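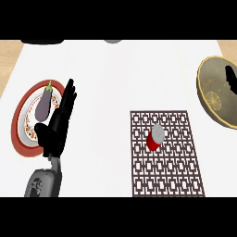
A purple eggplant on a flower-patterned plate.

Arnulen seed library lends out its 2,000th packet

December 21, 2018

The seed library in Arnulen has handed out its 2,000th packet of the year, and it was eggplant! The packet went home with Tianyou Qiu, a retired bus mechanic who had come in to return a cookbook and ended up at the seed drawers instead.

"I wasn't even looking for seeds," Qiu said. "Then I saw they had the long purple ones my mother grew, and I had to have them. I'll start them on the windowsill as soon as it makes sense to."

The library, which takes up an old card catalog on the ground floor of the Onuoha Street branch, opened in May with 646 packets, most of them beans, squash and tomatoes given by local gardeners. The idea is simple. You take a packet home for free, grow what's in it, let a plant or two go to seed, and bring some back in the fall for the next person.

And people did bring them back! Branch librarian Asabe Olaniyan said 951 returned packets have come through the door so far, many in envelopes with long handwritten notes on the front (one tomato grower filled both sides and added a second sheet).

"I thought we might see a shoebox full by Thanksgiving," Olaniyan said. "We had to clear out the drawers where we used to keep the microfilm. I've learned more about okra in one summer than in my whole life before it, and I grew up eating okra."

Beans have been the runaway favorite, partly because they're so easy to save. Eggplant is harder. The fruit has to stay on the plant well past the point where anyone would want to eat it, until the skin turns dull and brownish or yellow, and then the seeds have to be scooped out, rinsed and dried. Olaniyan has been showing people how to do it at the big table by the front windows, with a bowl of water and a lot of paper towels, and she says the good seeds sinking to the bottom still gets a cheer from the kids.

The cold months won't slow things down much. Onions and leeks can be started indoors in January, and the branch is setting out trays, labels and potting mix for anyone who wants to plant on the spot. There will be four Saturday-style drop-in mornings over the winter, with the first one given over to peppers and eggplant, both of which like a long, warm start.

Gardeners from Surnon, across the river, have been coming over too, and they're welcome. A library card from either town works at the seed drawers. The branch is especially hoping for more herbs and flowers, dill and zinnias above all, and would love any melon that ripens in a short summer.

Returned seeds should be fully dry and marked with the name of the plant and the year it was grown. Drop them in the green box at the front desk.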